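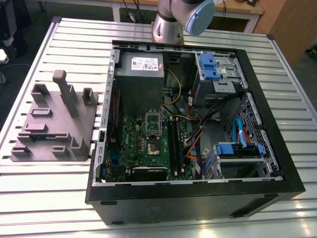

*Genalyn Tan*

## Section 4: Opening the tower and removing the drives

This section covers the Zukell desktop towers in the Jirnthorpe workroom. Follow it before any memory, drive or power supply work. Allow 90 minutes for your first tower. Birsen Yurt keeps the parts list and the spare screws.

### Before you start

- Shut the computer down from the menu. Do not hold the power button.
- Switch off the power supply at the back and pull the power cord.
- Unplug the monitor, keyboard, network cable and anything else on the rear panel.
- Press the power button once and let go. This drains what charge is left in the board.
- Clip on your wrist strap.

**Caution:** Never open the power supply itself. A faulty unit is replaced whole.

### Laying the case down

1. Lay the tower on its side on the work table, with the removable side panel facing up.
2. Take out the screws at the rear edge of the panel and put them in the parts tray.
3. Slide the panel toward the rear until it stops, then lift it straight up.
4. Stand the panel against the wall, away from the table edge.

**Note:** Small screws can drop through the slots in the table top. Keep the tray under your hands while you work.

### Finding your way around

With the cover off, the gray power supply is the box with the white label. The yellow and black power cables come out of it and curve toward the motherboard. The optical drive sits in the metal bay with the blue latch. The hard drive cage is in a separate corner and has a blue latch of its own. The light blue cable at the cage is a SATA data cable.

### Removing the hard drive

1. Write the tower number on a strip of tape and stick it to the drive carrier.
2. Pull the data cable off the drive by its plug – never by the cable.
3. Pull the power plug the same way. It is often stiff, so rock it gently from end to end.
4. Release the blue latch at the cage and draw the carrier out.
5. Put the drive in an antistatic bag. For a 500 GB drive, write "500" on the bag as well.

### Removing the optical drive

1. Unplug the data and power cables from the back of the drive.
2. Release the blue latch on the bay.
3. Push the drive out from behind and catch it at the front of the case.

### Checking the board

Look over the motherboard before you close up. If the CPU socket is empty, lower the metal bracket and fit a socket cover from the Iravlow box. Do not touch the contacts inside the socket, even with a cloth.

Leave the expansion card in place unless the job sheet says to take it out. The same goes for the thin red cable near the power supply.

### Closing up

Fold loose cables inside the rim so the panel does not pinch them. Refit the panel and its screws, stand the tower upright, and enter the drive numbers on form 105.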